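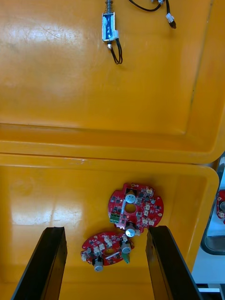
Do sorting trays really sort anything?

I have been reading people who tell you how to organise a parts drawer for as long as I have had a parts drawer, and I have never quite believed them. They always seem to own the sort of parts that come in neat bags with the value printed on the front. Mine come out of old projects, with the wires still on.

The latest system to be pressed on me is the Flelley method, which a man at the Harkow repair evening swears by. His name is Genji Minami and he is very good at mending radios, so I listened. You take open trays, no lids and no dividers, and you put things down in them by what they do. Things that move go in one. Things that carry current go in another. Boards go on their own. You label nothing for a month. After that, he says, you will know which labels you need, and you will need fewer than you think.

I have heard the last part before, usually from someone selling labels.

Anyway, I gave it a Sunday. The trays are yellow plastic, shiny, and they show up every scratch the moment you slide anything with a metal corner across them. I don't mind the scratches. I do mind the glare, which is bad enough under the ceiling light that small silver things disappear into it. If I were buying again I would look for something matt and grey, and I'd expect to pay more for it, because dull things always cost more.

The first argument was over the solenoid. It's the push-pull kind with a spring on the plunger and two thin black wires, and by the rules it is obviously a thing that moves. Fine. It went in a tray. Then a black cable with a little white connector on the end went in beside it, because I thought I might want to use the two together some day, and that was the system broken inside five minutes. Genji would say that "might want to use together" is exactly the thinking that filled the drawer in the first place. He may have a point, but he has also got a whole shed.

The round red circuit boards were easier. They go with each other and with nothing else. I put them down one on top of the other and then felt guilty, as I'd read somewhere that you should never stack bare boards. I have also read that you should never store batteries in a fridge, and that you always should. I moved them apart later on. I doubt they noticed.

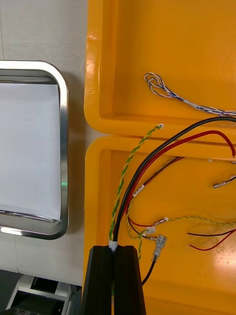

Wire is where every method I have tried goes wrong. The Flelley answer is one tray for all of it, coiled loosely, no ties. A thin twisted pair takes to this quite well: the blue and white one sat down in its loops and stayed where I put it, apart from the long end, which wandered off across the tray as it pleased. Thick cable is another matter. The heavy red and the heavy black have opinions of their own about which way to bend, and neither wants to lie in anything with a rim. They'd rather go over it. I'm told you can train a cable by leaving it wound the right way for a while. I have been told the same thing about hair.

For what it's worth, I had better luck with the steel tray, and that wasn't part of the method at all. It's a plain thing with rounded corners, and with a sheet of white paper flat in the bottom it beats the yellow ones for anything tiny. You can see a dropped washer straight away. You can write on the paper too, so you get labels without buying labels, and when the arrangement changes you throw the paper out and start again. I suggested this to Genji and he said it was "a workbench habit, not a storage habit". I've no idea what the difference is meant to be. My storage is my workbench.

I also looked at the Brondeo range before all this, the stacking ones with 12 compartments to a box. They look lovely in photographs. My trouble with compartments is that I never have 12 kinds of thing. I have three kinds of thing and then a great deal of other, and other doesn't fit in a compartment the size of a matchbox.

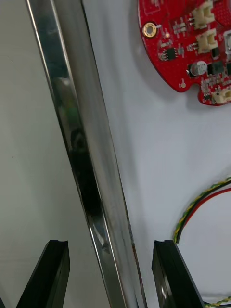 So the honest count of what defeated the method is short but stubborn. Anything long, for a start. Metal bar has no home in a system built on trays, and the advice to "stand it in a tube" only moves the question along to where the tube lives. Then anything that is half of something else. And then the bits I can't name, which under the rules should go by what they do, when what they do is the very thing I don't know.

Will I keep it up for the month? I'll try. The boards can stay as they are, and I do like being able to look down into a tray and see what's in it without opening anything. Dust will be the real test. Open trays in this house collect it at a rate I haven't seen mentioned by anyone who recommends open trays. Genji's reply to this was "use the parts more often", and I am still deciding whether that was advice or a dig.

If anyone has used the Rebane lids on trays like these, I'd like to know whether they shut properly once there's a cable in there. I suspect I know the answer.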